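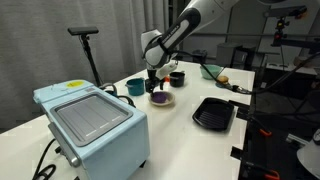
The Kullgate arm at the practice table, gripper over the plate.

Home testers wanted for the Kullgate kitchen arm kit

Drirkport, posted 2020-09-18

We are looking for people who cook at home, in ordinary kitchens with ordinary clutter, to come and spend some time with the Kullgate benchtop arm and tell us plainly what they think of it. You don't need to know anything about robots. If you have ever tried to explain to a teenager where the colander lives, you already have most of the skills we are after!

Kullgate is a small arm kit meant for a kitchen bench or a sturdy table. It picks things up, puts them down somewhere else, and learns where you like them to go by being shown. We have been building it at our Lykkegaard workshop for a good while now, and those of us who work on it have grown far too used to its ways. We know which side of a cup it prefers, and we lay the table to suit it without noticing we are doing it. So we would like some fresh company, and we would especially like people who will grumble when grumbling is called for.

What you would be doing

Each tester comes in for 2 visits. On the first you will have a cup of tea, meet the arm, and learn to guide it through a few small jobs with the hand controller: moving something small on or off a plate, shifting a bowl along the bench, that kind of thing. Mikkel Þorgeirsson looks after the first visits and he is very patient, so please don't worry if your early attempts land in the wrong spot. Everybody's do.

The second visit is longer and a good deal looser. You will set out the table as you would at home and teach the arm a job of your own choosing. Bring your own crockery if you like (nothing precious, please — we have had breakages and we would hate it to be your nan's). After that we sit down together and go through the draft owner's manual, page by page, and you mark whatever made you cross or sent you looking for another page. Past testers have found this part more tiring than the arm itself, so we stop for lunch in the middle and lunch is on us.

Who we would love to hear from

Anyone aged eighteen or over who prepares food at home most days. We are keen to have left-handed people, people who cook sitting down, people with sore or stiff hands, and people who share a kitchen with others and have opinions about it. The written parts are in English, but Unnur Thoroddsen can read them through with you if you prefer to listen, and large print is no trouble at all.

We can't take people who work for a company that makes or sells home robots. If you are unsure whether that covers you, ask.

Pay and practical matters

You will be paid $900 for the full programme, half after each visit, by bank transfer. Travel within the Drirkport area is covered on top of that, and if you are coming from Skodcombe or further out, let us know early and we will sort out something fair. The workshop is on the ground floor with a wide door and a seat at every bench. Parking is free but the spaces by the loading bay fill early.

We record the arm's movements and the tabletop during visits, with sound. The consent form sets out who may see the recordings and how long we keep them, and you are welcome to take it home and think it over before signing. You can withdraw at any point and still be paid for the visit you have done.

Testers are not expected to buy a kit afterwards, and there is no sales talk. If you do find yourself wanting one, the kit will go on sale next May at $1,062, and testers will be offered first place in the queue.

How to apply

Write to Ásdís Hafstein at the Lykkegaard workshop, by letter or through the contact form on this site, with "kitchen tester" at the top. Tell us a little about your kitchen, what you cook in it, and one job you would gladly hand over to somebody else. A few lines will do, though we do enjoy the long ones. Please mention any dates you can't manage, and anything we should know to make your visits comfortable.

We have 6 places in this round. Ásdís answers every letter herself, so give her a little time. If we are full, she will ask whether you would like to be kept on the list for the next one.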